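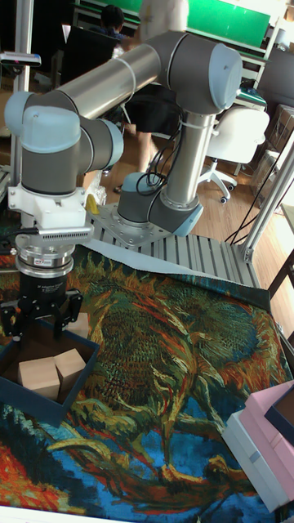 4 min read | 9 Dec 2020

The sweater came back in the same bag it went out in. The customer had turned the bag inside out, taped it shut with packing tape, and stuck the prepaid label over the seam. Under "reason for return" she had checked the box for "other" and written, in pencil, "It is more of a mustard."

Howells sells sweaters, coats and work pants by mail. On its website the color is called wheat, and it had been a steady seller all fall. This one was unworn, with the paper tag still on its loop. It took nine days to get back to Lernden, a town that most of the company's customers know only as the second line of the return address.

Sending clothes back has become an ordinary errand, like taking out the recycling. People order two sizes and keep one. They order three dresses for a wedding and then the wedding is put off. This year, with fitting rooms closed or roped off for months at a time, the living room has been the fitting room, and a lot of people who had never bought pants through a screen bought them that way for the first time. Many of those pants did not fit.

Taha Naciri has run returns at Howells for four years. Before that he worked the counter at a dry cleaner, and he says the two jobs have more in common than you would think. "You learn to look at a collar first," he told me. "Then the cuffs, then under the arms. If somebody wore it out to dinner, that's where you'll find out."

He does not hold it against people. A coat that has been to dinner once is still a good coat, and he would like to see it worn again. What bothers him is a good coat stuffed wet into a bag. It happens more often in spring.

The sorting comes down to a handful of grades. An item that looks and smells new goes back on the shelf with a fresh tag and bag. An item with a small fault, such as a missing button or a pulled thread, goes to the mending table. Items that have clearly been worn but are still sound are sold by the carton to Udham, a discount chain with stores in three states. What is left is cut up for rags or sent out for fiber.

The top grade is the only one that pays. Everything below it loses money, and the difference between the grades is often a matter of one person's nose. Perfume is a bigger problem than dirt, Naciri said. A makeup smudge on a neckline will usually come out with a damp cloth. Perfume gets into wool and stays there, and so does the smell of frying oil. The people at the sorting tables are asked not to wear scent or hand cream, and this fall, with masks on, they had to learn to lift the mask, sniff, and put it back, until someone pointed out that this was defeating the purpose. Now each sweater is aired on a rack overnight and checked the next day by one person standing alone at the far end.

I asked to see the mending table, where three women and one man were at work under bright lamps. They sit well apart these days – the old table has been split into four. Each has a tray of buttons and a rack of thread on the wall behind. On the day I visited, most of the pile was the same model of work pants, the Pimus, which had come back again and again with the same complaint. The hook at the waist pulled loose. The menders had sewn the hook back on 121 pairs since the start of November, and one of them had started writing the running total on a strip of masking tape along the edge of her lamp.

That strip of tape did some good. A buyer from upstairs walked by, asked what the number was, and took a pair of the pants back to her desk. The next run of the Pimus will have a wider patch of cloth behind the hook. Naciri would like that sort of thing to happen less by luck. The reasons customers give are typed into the system, but there are only a few to pick from, and "did not fit" covers everything from a long sleeve to a hook that came off in somebody's hand. The pencil notes say a good deal more. He keeps the best of them in a binder, with the names blacked out.

Some of them are short. "Itchy." "Husband laughed." One is a full page on the subject of pockets, with a drawing. Another asks the company to please stop using the word "relaxed" for a pair of pants that the writer could not sit down in. A man in his eighties returned a cardigan with a letter explaining that he had bought it to replace one from Howells that he had worn for 20 years, that the new one had plastic buttons, and that he had decided to have the old one patched instead. Somebody in the office sent him a set of horn buttons. He wrote back to say thank you and to ask if they had any in a slightly smaller size.

Free returns are what made all this possible, and they are also what people in the trade argue about most. The label in the bag is free to the customer, but someone pays for the truck, the tape, the tag, and the minutes spent at the table. Howells has talked for two years about charging a small fee. Each time, the talk stops at the same place. A customer who knows she can send it back will order the coat. A customer who has to think about a fee may leave it in the cart.

There are gentler ways to bring the number down, and the company has tried several. Better size charts helped a little. Photos of the same shirt on four different people helped more. The most useful change was the plainest one, which was to print the actual length of each garment in inches, measured flat from the collar to the hem. Shoppers can lay their own favorite shirt on the bed and run a tape measure down it. When the lengths went up on the site, the complaint "shorter than expected" dropped off almost at once. "Longer than expected" has held steady, for reasons no one in Lernden could give me.

Color is harder. Every screen shows it a bit differently, and wool looks one way under a kitchen bulb and another by a window. The company now mails out cards of yarn samples to anyone who asks. It printed 1,000 cards in the first batch and expected them to last through the winter. They were gone before Thanksgiving. Quite a few went to people who knit, wanted the yarn, and had no plans to order a sweater.

If you are sending something back this month, Naciri has a few requests. Fold it the way it came, or close to it. Put the paper slip inside the bag, where the rain won't get at it. Cover or peel off the old label, since a bag with two labels can travel back and forth between your house and the depot for a week. Check the pockets. He has mailed home house keys, a hearing aid and a child's tooth in a folded tissue, all found in clothes that were supposedly never worn.

And send it soon. A winter coat that gets back in December can be sold again in December. The same coat in March will sit in a carton until fall, or go to Udham at a third of the price. He sees the effect every year, when a wave of heavy coats arrives in the first warm week from people who put the bag by the front door in January and walked past it.

The mustard sweater passed. It was shaken out, looked over at the collar and cuffs, aired overnight, and given a new tag. By the next afternoon it was on the shelf with the rest of the wheat, size medium, and two days later it was sold to a customer in Ohio. The website still says wheat. The buyer who took the pants upstairs has asked for the pencil note.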